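Section 4. Setting a daily goal and pairing your Sidine band

Do this after charging. Full charge first, or the update in step 3 can stall.

1. Hold the side button until the band buzzes twice. Let go.

2. Open the Giturero app on your phone. Tap Add band. Bluetooth has to be on, location too on some older phones.

3. Type the 4 digits shown on the band. Update starts by itself. Keep the phone close, screen on.

4. Enter height, weight, and which wrist. Wrist matters — wrong one and the step count drifts.

Note: If the band doesnt show up, close the app all the way and go back to step 1. Still nothing? Forget the old band in your phone's Bluetooth list, then try again.

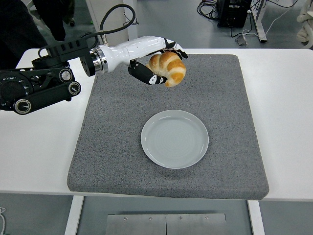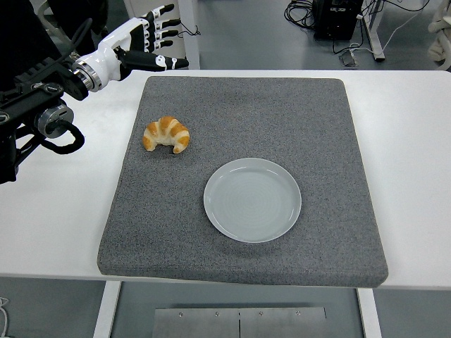 5. Go to Goals > Steps. The band comes set to 2,362, a low starter number. Leave it alone the first week. Raise it after that, a little at a time.

6. Goals > Reminders. Pick your hours. Move reminders only go off inside those hours, so no buzzing at 2 a.m.

7. Tap Save. Wait for the check mark before you leave the page or you'll loose the settings.

Caution: Wear it one finger loose. Take it off if the skin gets red or itchy, and dont put it back on until it clears up. Not a medical device. Talk to your doctor before starting a new exercise plan.

Note: The band stores 31 days of history. Sync before that or the oldest days get written over. Sync is a pull down on the main screen.

Error 766 means the clock on the band and the clock on the phone don't match. Set phone time to automatic, sync again. Sharing goals with a walking group — see Section 5.

Section 4 checked by Larysa Zhuravel, September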